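Curkwood Task Chair

Product code 2000-M
Category: Office seating
Sold by: Drellel Office Supply

The Curkwood is a chair for people who sit at a desk the whole day and do not want a hot back. The backrest is a black mesh, and in the lower part it has a curved ribbed section that supports the lumbar area. The seat is padded and also black. There are two armrests.

We sell this model to small offices, workshops and shared studios. It is not a big chair, so it goes easily between a desk and a shelf, and it rolls well on a hard floor.
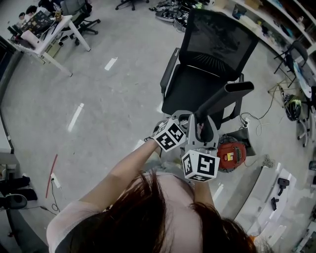
Ekow Agbeko
Product Advisor, Office Seating

Mesh back with the ribbed lumbar section, padded seat and black armrests, in a working room with a desk and shelving. Many customers ask me about the armrests first. They are fixed to the chair with 2 screws on each side, and you can take them off if your desk is low. Please keep the screws, they are a special length.

The lumbar section does not move up or down. If you are a tall person, I advise you to try the chair in our showroom before you order. My colleague Afia Baidoo will help you to set the seat height.

Care
Clean the mesh with a soft brush or a vacuum cleaner on low power. For the seat, use a damp cloth and let it dry overnight. Do not use bleach.

Delivery
The chair comes in one box, with the tool for assembly. For orders of 6 chairs or more we can assemble them at your address. Over 200 pieces are expected in our Tetteh warehouse in November.

Spare parts
Armrests, casters and gas lift can be ordered separately. Parts from the older Skundwood chair do not fit this model.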